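격자 규정

3판 4.2항의 문장은 이렇다. "작업면은 구획으로 나누고, 각 구획에는 동시에 하나의 팔만 진입한다." 야라 마하스네는 이 문장에서 '진입'이라는 단어에 밑줄을 두 번 그었다. 손끝이 들어가면 진입인지, 팔꿈치가 위를 지나가도 진입인지 정의가 없었다.

심사는 2020년 3월 10일 오전에 시작되었다. 신청 기관은 우스타스브리지, 신청 항목은 양팔 로봇의 음료 제조 보조 작업, 적용 문서는 스키저빌 작업면 지침이었다. 마하스네의 일은 작업이 지침대로 수행되는지 보고 '적합', '부적합', '판정 유보' 중 하나를 적는 것이었다. 유보를 적으면 사유서가 따라붙고, 사유서는 크리스틴 임리에게 간다. 임리는 지침을 쓴 사람이다.

조작 담당 파디 주비는 절차서를 소리 내어 읽었다. 용기 위로 계량컵을 옮길 때는 손잡이가 아닌 허리 부분을 잡는다. 기울이는 동안 손목의 수평 이동을 금한다. 반대쪽 팔은 자기 구획에서 대기한다.
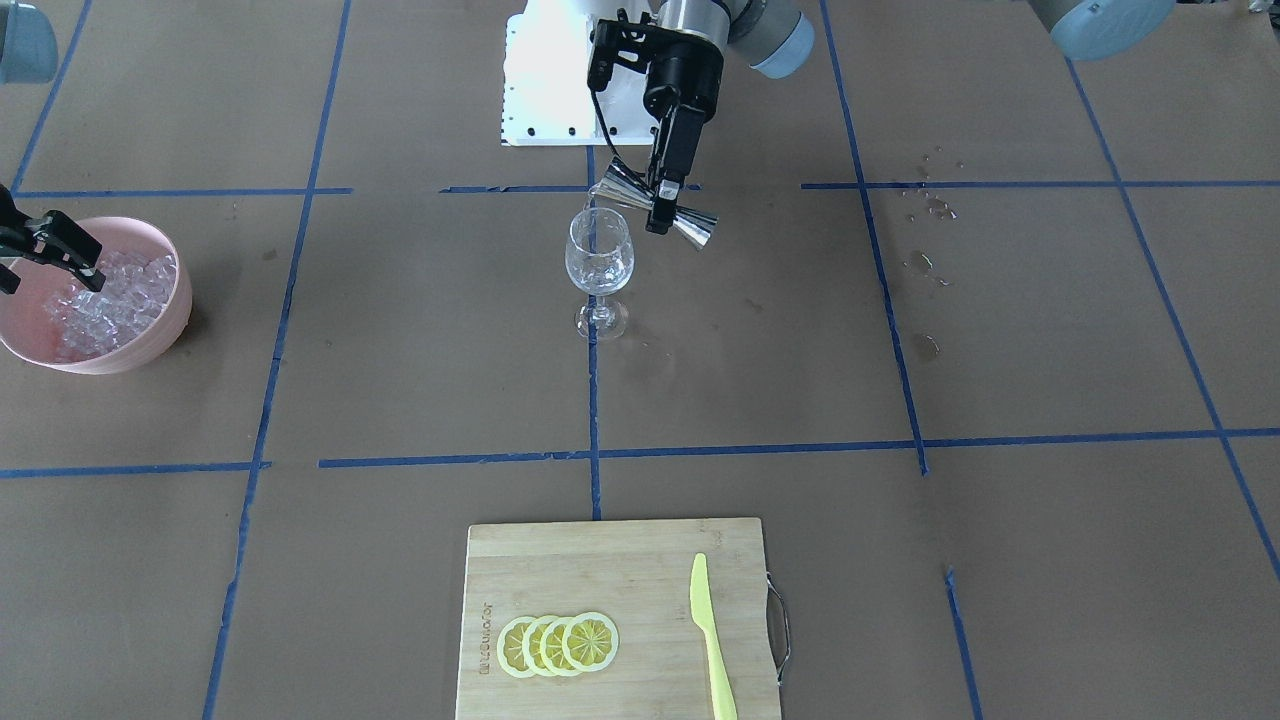
"대기의 정의는요?" 마하스네가 물었다.

"관절 속도가 영인 상태입니다. 부록 나에 있습니다."

"부록 나에는 '정지'의 정의가 있습니다. '대기'는 없습니다."

주비는 부록을 펼쳤다. 정지는 있었고 대기는 없었다. 그는 여백에 연필로 물음표를 적고 다음 줄로 넘어갔다. 마하스네는 그 물음표를 자기 기록지에 옮기고, 관찰 사항 칸에 '종이 표면에 물기, 우측 구획'이라고 썼다. 지침 6.1항은 액체가 묻은 작업면에서 작업을 계속할 수 있는지 밝히지 않는다. 미끄럼에 관한 조항은 바닥에만 적용된다. 임리가 초안을 쓸 때 작업면은 금속이었고, 종이를 까는 관행은 그 뒤에 생겼다.

야라가 둘이라는 점은 오후의 회의록에서 문제가 되었다. 야라 하타르는 우스타스브리지의 안전 책임자였고, 회의록 서식에는 이름 칸만 있었다. 두 사람은 성을 적기로 합의했다. 이 합의 역시 어느 조항에도 근거가 없었으나 아무도 유보를 요구하지 않았다.

하타르는 구획 배정표를 가져왔다. 표에는 물체마다 놓일 칸이 적혀 있었다. 잔은 중앙, 도마는 그 옆 칸, 얼음 그릇은 팔이 닿는 쪽. 표의 하단에는 비상정지 장치의 위치를 적는 줄이 있었다. 하타르는 이 줄을 먼저 읽게 했다.

"장치는 조작자의 손이 닿는 곳에 둔다. 작업면 위에는 두지 않는다. 케이블은 집게 아래를 지나지 않게 한다."

"마지막 문장은 지침에 없습니다."

"우리 내부 규칙입니다. 코버에서 일할 때 배운 겁니다."

"내부 규칙은 심사 대상이 아닙니다."

"압니다. 그래도 읽습니다."

마하스네는 자로 표의 칸을 짚어 가며 작업대와 대조했다. 지침은 위에서 본 배치만 요구했다. 팔의 중간 링크가 몇 개의 칸 위에 걸쳐 있는지는 묻지 않았다. 그녀는 묻기로 했다. 주비가 팔을 얼음 그릇 위에 세웠고, 하타르가 칸 번호를 불렀다. 집게는 한 칸에 있었지만 전완은 그보다 여러 칸을 가로질렀다. 엄격하게 읽으면 4.2항 위반이고, 느슨하게 읽으면 지침이 예상한 통상의 자세였다.

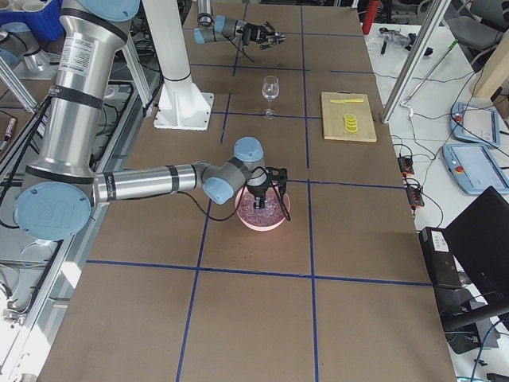
사유서

마하스네는 숙소에서 사유서를 썼다. 서식은 바네크 양식이었고, 사유 칸은 201자로 제한되어 있었다. 그녀의 첫 문장만 118자였다. 그녀는 형용사를 지웠고, 그다음에는 접속사를 지웠다. 남은 것은 다음과 같았다.

"4.2항 '진입'은 말단부 기준인지 전체 링크 기준인지 불명. 전자라면 적합. 후자라면 팔 길이가 구획 폭을 넘는 모든 장비가 부적합. 지침 목적상 후자는 의도가 아닌 것으로 보임. 정의 추가 요청."

라완 리즈크가 검토 의견을 달았다. 리즈크는 사무국에서 서식과 절차를 맡았고, 결론보다 순서를 보았다. 의견은 한 줄이었다. "작업 종료 상태를 확인했습니까?"

지침 7항은 종료 상태를 규정한다. 두 팔은 작업면에서 물러나고, 도구는 배정된 칸에 놓인다. 도구의 자세에 관한 언급은 없다. 계량컵은 세워 두어도 되고 눕혀 두어도 된다. 마하스네는 이튿날 다시 작업대 앞에 섰고, 기록 영상을 머리 쪽 카메라의 것부터 차례로 넘겼다. 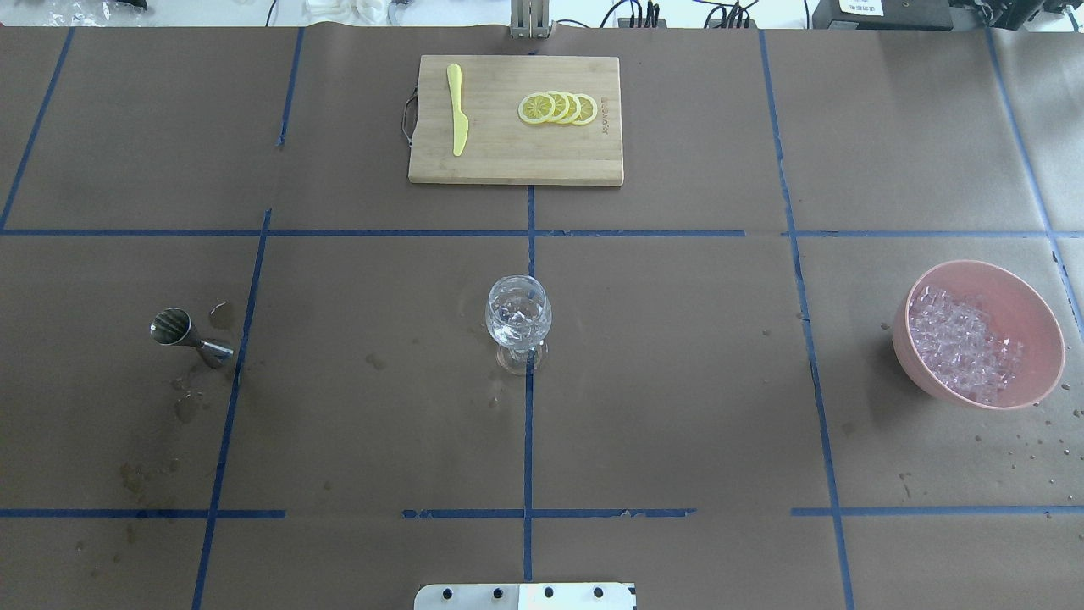 7항의 두 번째 문장이 그녀를 오래 붙들었다. "종료 상태는 시작 상태와 구별되어야 한다." 임리가 왜 이렇게 썼는지는 짐작할 수 있었다. 중단된 작업을 시작 전으로 오인하면 다음 조작자가 이미 채운 잔을 또 채운다. 그러나 무엇으로 구별하는지는 적혀 있지 않았다. 표지판인지, 로그인지, 물체의 위치인지.

그녀는 임리에게 전화했다.

"로그를 염두에 두었습니다." 임리가 말했다. "당시에는 로그가 없는 장비가 많아서 쓰지 못했습니다."

"지금은 쓸 수 있습니까?"

"개정은 5월입니다."

"그때까지 심사자는 무엇을 봅니까?"

선이 잠시 조용했다. 임리가 종이를 넘기는 소리가 났다.

"칸을 보십시오. 테이프가 제자리에 있는지부터."

마하스네는 그 말을 지시로 받아들여야 할지 조언으로 받아들여야 할지 물었고, 임리는 조언이라고 답했다. 조언은 기록 대상이 아니었다. 그녀는 통화 시각만 적었다.

마지막 점검은 경계선이었다. 지침 부록 다에 따르면 구획선은 육안으로 식별되어야 하고, 용기는 선에 걸치지 않아야 한다. 선이 끊긴 곳의 허용 길이는 정해져 있지 않았다. 주비는 손목 카메라의 화면을 띄웠다. 하타르는 옆에서 배정표를 들고, 교차점마다 고개를 끄덕이거나 멈추었다. 한 교차점에서 그녀는 멈추었다.

"끊겼네요."

"식별은 됩니다." 주비가 말했다.

"그릇은 선을 밟지 않았습니다." 마하스네가 말했다. 그녀는 그릇 항목에 적합, 구획선 항목에 적합, 그리고 비고란에 '수평선 일부 단절, 주름'이라고 썼다. 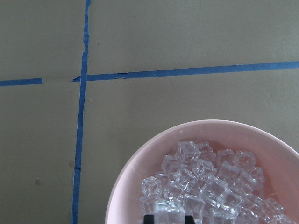
개정안 발췌

4.2항. 작업면은 구획으로 나누고, 각 구획에는 동시에 하나의 팔만 진입한다. 이 항에서 진입이란 말단 장치의 일부가 구획의 수직 상방에 있는 것을 말한다.

6.1항의 2. 흡수성 재료를 깐 작업면에 액체가 묻은 경우, 조작자는 다음 작업 전에 이를 기록한다.

7항. 종료 상태는 시작 상태와 구별되어야 하며, 구별의 수단은 절차서에 적는다.

부록 나. 대기: (정의 보류. 주비의 물음표 참조.)

임리는 괄호 안의 두 번째 문장을 지우라고 했다. 리즈크는 출처 표기 규칙상 지울 수 없다고 회신했다. 개정안은 의견 수렴 100일째에 그대로 공고되었다.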